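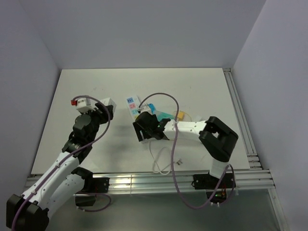
The bench mid-episode, left arm with the plug-like piece, right arm down by the power strip.

Last updated: October

Two-arm plug task: policy got much better after I changed how I recorded, but is my result real?

posted by slowgripper

Hi all, long-time reader, first real post, and it's a long one. Sorry in advance!

I've been working on a two-arm imitation learning setup for most of a year now. The task is cable and plug handling around a power strip. The left arm picks up a plug, the right arm works near the strip and steadies things, and then the left arm brings the plug over and seats it in the outlet I asked for. The outlets have small colored labels, so the command is just a color. Nothing is powered, before anybody writes in about that.

The training code is Kandulel, pretty much stock, predicting short chunks of joint positions for both arms at once. I log with Ruvamis. I have 1,579 demonstration episodes in total, all teleoperated by me, and my wrists would like that number to be noted.

So the method part. For the first big batch I recorded the way I think everybody does at first. I did the task cleanly from start to finish, and if I fumbled the plug I threw the episode away and started over. The policy trained on that looked gorgeous right up until it got a little off. If the plug tilted in the grip, or the cable dragged it sideways, the arm would hover near the outlet and sort of tremble there until the time limit. Every time. I have a folder of these and they're painful to watch.

Then I got lazy, and I mean that sincerely. I was recording late (maybe 11 pm), botched a grasp, and couldn't face resetting, so I just fixed it with the arms still live and kept going. Backed off, let the right arm push the strip square again, regrasped, finished. And I thought, hm, why don't I keep that one? So after that I started messing up on purpose. I'd come in crooked, or drop the plug on the board, or shove the strip with the right arm, and then recover and finish. I ended up with 154 of those recovery episodes mixed in with the clean ones.

I retrained with the same settings and the difference was big enough that I went and checked I hadn't loaded the wrong checkpoint. The trembling is mostly gone. When the plug comes in crooked it backs away and tries again, up to 4 times in one run, which I never showed it in a single episode (my demos have one recovery each, two if I was having a bad night).

Now the part I'm unsure about. When I added the recovery episodes I also changed some other stuff, because of course I did. I moved the strip around more between episodes. I started leaving the loose white cable in coils on the board when before I'd been laying it out straight. And I left a few extra bits lying near the strip, the yellow block and the teal thing, as clutter. So I can't say for sure that it's the recoveries doing the work. It could be that the newer data is just more varied.

What I'd like to know:

How would you split these apart without recording everything over again? And how many trials do I need before I get to say "it works better" in a writeup and not feel like a fraud? So far I've done 3 sessions of evaluation, and I was the one placing the plug at the start of each trial, so I'm sure I was being nice to the policy I liked.

I want to send this to the little workshop we have at Pirnstead and I'd rather get picked apart by you people first.

posted by torque_and_toast

Oh I love this, and I have been exactly where you are, tremble folder and all!

The good news is you can probably untangle a lot of it with the data you've got. You already have the recovery episodes as a separate pile (please tell me they're tagged, if not go tag them tonight while you still remember which is which). Before anything else, look for newer episodes that have the moved strip and the coiled cable and the clutter but where you happened to do a clean run. You must have some, nobody messes up on purpose every single time for weeks. That's your missing group.

Then train three policies:

Old clean data only.
Old clean data plus the newer clean episodes with the varied layout.
Old clean data plus the recovery episodes.

Keep the total number of episodes the same in all of them by dropping old ones at random, otherwise somebody will say the third one won on size and you'll have nothing to say back. If the second policy still trembles and the third one doesn't, you've got a pretty decent story. The third one has the varied layout in it too, but you'll have seen what the layout does alone.

If you don't have enough newer clean runs, there's a cheap trick. Take the recovery episodes and cut out the mistake and the fix, keeping only the last approach and the insertion. Same lighting, same clutter, same cable, and the recovery is gone. It isn't perfect, as the policy loses the reaching part too, but you can do it in an afternoon without touching the arms.

One thing to be careful with. When you mess up on purpose, the messing up is in the training data! Your policy is learning to come in crooked as well as learning to fix it. I'd bet money that's part of your several-retries thing. Go back through the good-looking runs and check how often the first approach is worse than it was with the old policy. On mine it was a lot worse and I didn't notice for ages, because the final success number kept going up and I was busy being happy about it. What I do now is keep the mistake frames in the recorded episode but leave them out of the loss, so the model trains only from the moment I start correcting. I mark that moment with a foot pedal. I miss it fairly often, so I go back and nudge the marks by hand afterward, which is boring and I do it with the radio on.

On evaluation, get yourself out of the loop any way you can. I printed a sheet with start positions on it, slid it under a clear mat, and had a script tell me which position came next and load one of the policies without telling me which. It's annoying for the first session and then you stop thinking about it. Also write down what counts as a success before you start. Is it seated all the way? Is it seated in the right color? Does a retry count? I'd report first-try success and eventual success as two separate numbers, with your kind of result they could easily go in opposite directions.

Do put the tremble clips in the talk. People will recognize them.

posted by mk_bench

just use more data. i had the same problem with hovering and it went away when i doubled the set. also check your camera exposure is locked

we had psarras grippers and the finger pads were slipping, swapped the pads and half of our "policy failures" were gone. so check that first

posted by oldservo

I'll disagree a bit with the reply above mine. More of the same clean data can help, sure, but it won't show the arm what to do in a place the demos never go, and a crooked plug is one of those places if every crooked episode got thrown out. The pads are a fair point though. Did you change or clean anything on the grippers between the old batch and the new evaluation? If you did, rerun the old policy now, on the hardware as it stands today, and compare against that. Never compare to numbers from months ago. I did once, and what I'd measured was a tightened belt.

As to how many trials, I can't give you one number, it depends on how big the gap is. If the old policy nearly always fails from a crooked start and the new one mostly gets there, a few dozen trials each will show it plainly. If they're within ten points of each other you'll need far more than you want to do. Work out an interval for each success rate and print it next to the rate. If the intervals are wide, say so in the text and leave them wide. Workshop people are fine with that, in my experience they get grumpy when it's missing.

Alternate the policies inside each session too, one then the other. Don't do a morning of the old one and an afternoon of the new one. Motors warm up, light moves, cables take a set. That purple cable looping up over the wrist would be on my list of suspects, by the way. If it tugs differently depending on how the arm got there, your crooked plugs may not be evenly spread over the board, and it'd be worth plotting where they happen. It might even turn out that the recoveries only matter on one side.

And I'd split your trials by kind of trouble. Plug tilted in the grip, plug dropped on the board, strip pushed out of place. You set those up by hand when you recorded, so you can set them up the same way for testing. Then hold one kind out of training completely and see if the policy copes with it anyway. That would interest me more than the headline number. If it was never shown a shoved strip and still squares it up, I'd want to read that writeup. If it doesn't, I'd want to read that too.

posted by slowgripper

Thank you, this is so much more than I hoped for! They are tagged, luckily. I went and looked at the first approaches like torque_and_toast said and yep, noticeably worse than with the old policy. Ugh. I'm going to try masking the mistake frames first and then do the held-out thing with the shoved strip. No pad changes that I wrote down, which I realize isn't quite the same as no pad changes, so the old policy is getting rerun as well.

Contact the moderators | Copyright the respective posters | Back to top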